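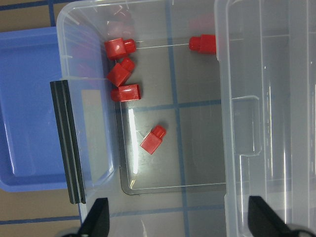 Gutter week, post 1: the start

Okay gutter people, it's happening! I've put off clearing ours since we moved to Mitholm, and with the wet season coming in November I finally got the ladder out. I'm posting as I go so I can't chicken out halfway.

Ground rules from my neighbour Fiona Skinner, who's done hers every year since forever: ladder on firm ground, someone at the bottom, and never lean further than your belt buckle. I've written that last one on the back of my glove.

First discovery – the back gutter is growing a garden. Actual seedlings! One is a maple with 2 proper leaves and more ambition than anything in my veggie patch. I've potted it up. Its name is Tu.

For anyone wondering about tools: I tried the fancy scoop from the hardware store and went back to an old plastic spatula inside ten minutes. It bends into the curve of the gutter and gets right under the brackets. Bucket on an S-hook, gloves on, done.

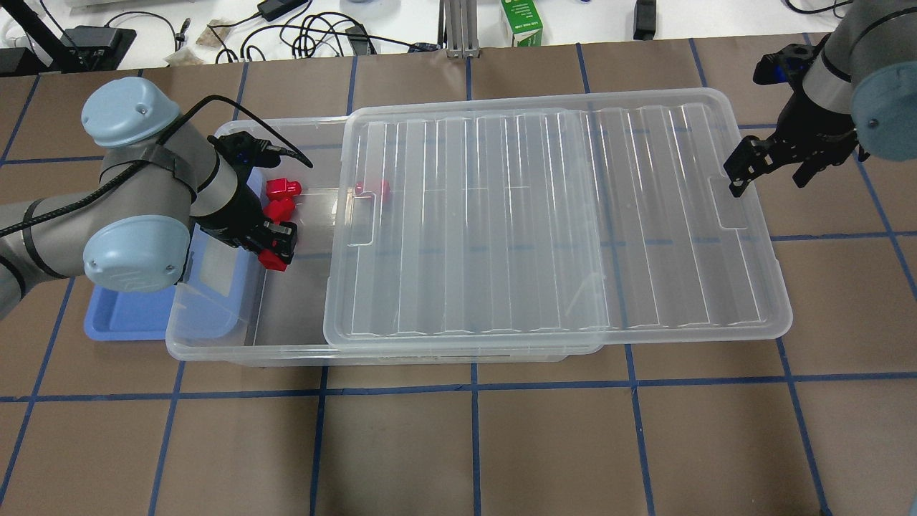 Plurnholm, 18 Aug 2023

Over at Mum's place today to do hers while I'm on a roll. Her house is older and the gutters are the deep, square kind, which I love. So much easier to get a hand in!

Flushed her downpipes with the hose, starting at the far end and working towards the outlet. Two ran clear straight away. The one by the laundry backed up and went all over my boots, so I fed the hose up from the bottom and out came a tennis ball. Mum says it isn't hers.

Also found a seam that drips. I dried it off, scraped out the old sealant and ran a fresh bead along the inside. The tube says to leave it overnight, so no more water up there until tomorrow. Mum has made scones to pass the time and I'm not complaining.
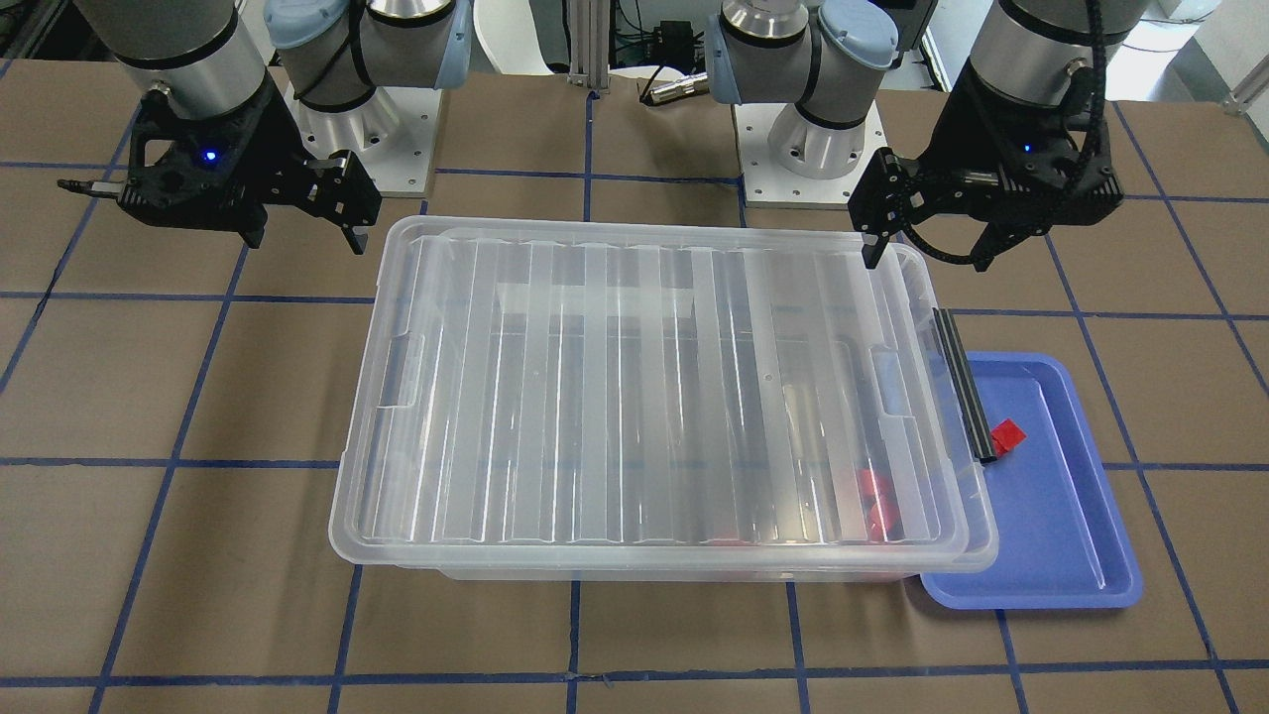

While the sealant cures I've been reading up on leaf guards. The mesh ones look good for big leaves, but our trouble is pine needles, and those seem to poke through nearly everything. If you've got a pine overhead and a guard you like, please tell me what it is and how often you still end up on the ladder!

Colour question too, while I'm at it. Fiona reckons paint the downpipes to match the wall so they disappear. I want mine dark green – they're lovely downpipes, let them be seen.

Tally for our place so far: 7 buckets of muck, all of it straight into the compost. Still to do are the garage side and the bit over the porch, where I need a second person on the ladder. Fiona's coming round after lunch on her next day off and I'm paying her in scones.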